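Kolora Desk Tables – Frequently Asked Questions

What sizes does the Kolora come in?
One width and one depth. The top is 1000 mm deep and is sold in sections that bolt together along the long side. The top is 28 mm thick in every section.

What finish is the top?
Smooth matte white, sealed on all faces including the underside. The Gridberg top, which we also stock, has a light texture and is cleaned differently. See the Gridberg page for that one.

How do I clean it day to day?
Damp microfiber cloth, then a dry one. Use plain water first. If that leaves a film, add a drop of dish soap per bucket and wipe again with clean water. No melamine sponges, no scouring powder. Both polish the matte surface and leave a shiny patch that can't be reversed.

How do I remove marker or ink?
Rubbing alcohol on a cloth, applied to the mark only. Wipe with water afterward. Test under the edge first if the top was made before May.

Can I put houseplants on it?
Yes, in a pot with no drain hole or with a saucer under it. Terracotta sweats and will leave a ring. Glazed or plastic pots are fine. Lift the pot when you water and check that the top underneath is dry. Soil grit under a pot scratches the finish as soon as the pot is turned.

How much weight can one section carry?
90 kg, spread over the section. A monitor on its own stand is no problem. Clamp arms need the steel backing plate, part of the Irkik accessory kit, or the clamp foot will dent the underside.

Where should cables go?
Through the rear tray where possible. Cables laid across the top are allowed, but dark rubber jackets can stain a white finish if they stay in one spot for months. White or gray PVC jackets have not marked any of our samples.

Does it need assembly?
Yes. The legs attach with eight bolts each and the hex key is in the box. Tighten by hand, level the feet, then tighten fully. 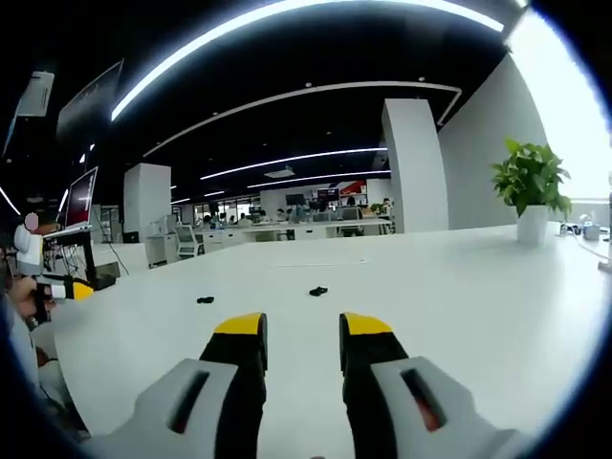
Minoru Miyazaki

Small dark items show up clearly on a white top, and for that reason many customers choose it for bench work. The two black pieces lying on the table are easy to find against it. The leafy green plant near the edge stands in a white cylindrical pot, a good shape for this surface – straight sides, easy to wipe around.

Is the glare a problem?
Under overhead LED panels, no. With a window directly opposite, the finish reflects enough light to tire the eyes. Turn the table 90 degrees or order the Ayala top in pale gray.

Can a scratched section be replaced alone?
Yes. Sections are interchangeable. New sections look slightly brighter than old ones for the first year.

What does the lead time look like?
Stock sections ship the next working day. For cut sections, the shortest length we supply is 620 mm. Send drawings to Damián Quintero in the order office and state whether the cut edge will face the room or the wall.

Last updated June 18, 2023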